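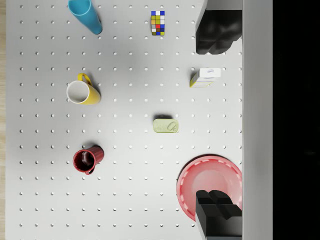

When Neema Barasa joined Wokholm, the team had a folder of test results and no rules about how a test should be made. Two people could run the same grasping task in simulation, on the same table, and bring back results that did not agree. "Both of them were careful people," she says. "They only had different ideas of what is a success."

She has since written most of the company's practice guide for simulated manipulation tests. It is 36 pages long in the present version, and she thinks this is still too long. We spoke on a Wednesday in the small meeting room, with a printed copy between us, full of pencil marks by her colleague Tomás Baptista, who joined us for the second half.

The guide starts with the objects. Every item used in a test has a sheet with its mass, its size, its friction value and the name of the person who checked them. Mugs, bowls, tins and cartons are ordinary things, and Barasa believes that this is exactly where people become lazy. "Everybody knows what a mug is, so they download a mug. Then the mug weighs two kilos, because the author of the model left the default density. The robot drops it and we spend a week repairing the controller."

I asked if a checked object can be changed later. It can, but it then receives a new version number, and old results stay with the old version. She is strict about this. In September the team found 291 runs with a bowl whose collision shape was closed on the top, like a drum. The runs were not deleted. They were marked, and the report that used them was written again.

The second chapter is about placing. Objects are put on the board from a seed, and the seed is written down before the run starts. The guide asks for free space around each object in the first level of difficulty, and permits contact between objects only from the third level. Handles must be turned at random. "If all the handles point to the gripper, you have made a very nice test for handles that point to the gripper," says Barasa.

An object may also lie on its side. This was a point of discussion, and Baptista was at first against it. "I said that a cup lying down is a different task from a cup standing up, and we should not mix them in one number," he explains. "I still think so. We agreed finally to keep both and to report them separately." His pencil note next to this paragraph says only "separately!!", underlined.

Then comes the question of success. The guide defines a successful lift in one sentence: the object is at least 10 centimetres over the surface, it is held for 5 seconds, and no other object has been moved from its place by the robot. The last condition is the one which costs the most points. Customers ask sometimes if it can be removed. Barasa's answer is that they can report a second number without it, but the first number must stand in the table too.

Baptista looks after the part on camera views. Some runs are judged by a script and a smaller share by a person, and the person works from the images. His rule is that the reviewer must see the view that the policy received, including the parts where the gripper covers something. "Before, we gave to reviewers a beautiful view from above. They became angry at the robot for missing things it could not see."

Neither of them claims that a good score in simulation says enough about a real arm. The guide has a short chapter on this, and Barasa would like it to be read first. Any result that leaves the company must carry the word "simulated" in the title of the chart — a footnote is not accepted. A partner firm, Storell, has taken over this rule in its own documents, with small changes in wording.

What is missing? Soft objects, says Baptista immediately. Liquids, says Barasa. There is also no agreement on how often the object sheets should be checked again when the physics engine is updated. At the moment it is done after each larger update, by whoever has time, and she is not satisfied with it. A proposal is in the draft for the next version, on page four, and Baptista has already put a question mark beside it.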